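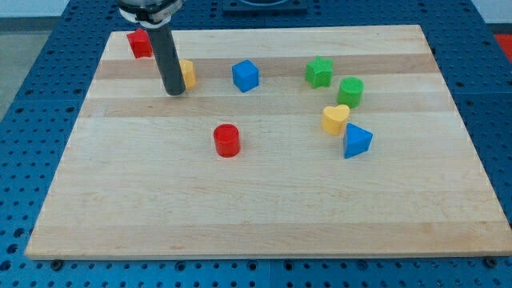

## 1. Purpose of the Project

This report covers the second phase of the Tedovden project, carried out by students of the Birbridge automation course. The aim was to find out how well a robot arm can learn a simple pushing task from a human operator, and how much the style of the operator affects the result. The task was kept small on purpose: the arm moves colored plastic blocks across a wooden board with a single rounded finger, following a short written instruction.

## 2. Setup

The board lies on a blue perforated table surface. Eight blocks are used, two each in red, blue, green and yellow. The shapes include cubes, cylinders, a star, a heart and a triangular prism. Because the colors repeat, an instruction must name the shape as well. "Push the red cylinder toward the blue cube" is acceptable; "push the red one" was removed from the list after the first trial.

The arm was driven by remote control through the Tarkon hand controller. Finger height was held fixed by the software during each run, so the operator steered only forward, back, left and right. An earlier plan to guide the arm by hand was dropped – the operator's own arm kept blocking the view of the blocks.

## 3. Collecting Demonstrations

Each session followed the same order:

1. Scatter the blocks over the far half of the board.
2. Draw an instruction card and read it aloud.
3. Start the recording and carry out the instruction.
4. Stop the recording as soon as the finger is clear of the block.
5. Mark the run as kept or discarded.

Two operators recorded 58 runs in total. Of these, 40 were kept. Most of the discarded runs involved a second block being pushed by accident, usually where several blocks stood close together. Others were discarded after the operator paused for more than 10 seconds, as the trained model tended to copy such pauses.

## 4. Observations

Cubes were the easiest blocks to steer when the finger met the middle of a flat side. Cylinders rolled around the finger and needed many small corrections. The star was difficult for both operators, as it turned whenever a point was touched.

The operators also differed in style. One made long, slow pushes; the other made short taps and moved the finger around the block between them. The model trained on both sets switched between the two styles within a single run, and often lost the block when it did so. Training on the slow pushes alone gave steadier motion, although that model seldom recovered once a block had slipped to one side.

## 5. Remaining Work

The Goossens method of having the operator correct the robot during its own attempts has not yet been tried. It is planned for November, with the same board and blocks. The instruction cards will be reworded before then, and the scoring sheet needs a separate column for accidental contact.

Report submitted 9 August 2020.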